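Nikola Obradović

Budget season again at Jivgate, so I'm posting how we plan for a second two-arm bench. Short thread.

The arms are the easy line. You get a quote, you sign it. Our overruns last year all came from the small stuff: cables, grippers, camera mounts, spare servos.

I now keep a separate line for spares. For the first bench I asked for 200 dollars and we spent 568. The new request starts at 568.

Lead times matter as much as price. Hauser quoted us 9 weeks on replacement wrist servos. If you order when one dies, the bench sits. We order two with the bench.
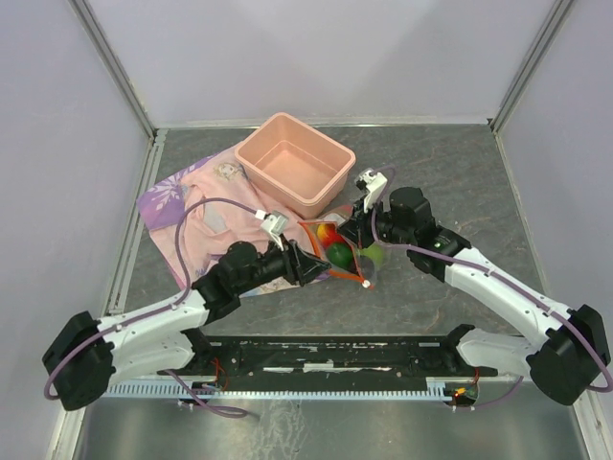 Task props get their own line too. Bags, balls, bins, cloths. Cheap per item, but bags stretch and tear, and we go through a lot of them. I put down 60 dollars a month and review it in October.

The enclosure is worth paying for. The Nirnville site skipped the side panels to save money, then spent weeks chasing lighting changes through their camera data. We're ordering panels with the bench this time.

Buy both arms as the same model. One set of spares covers left and right. Flullthorpe mixed two models and now stocks everything twice.

Labor is the line people leave out. Somebody has to reset the table between runs, check the bolts on the rail and reroute cables that have started to rub. I budget 9 hours a week for one bench. I don't know yet if a second one doubles that.

Still undecided on lease or buy. The lease quote came in this morning and the service terms are vague about grippers. I'll add to this thread once I've had an answer from them.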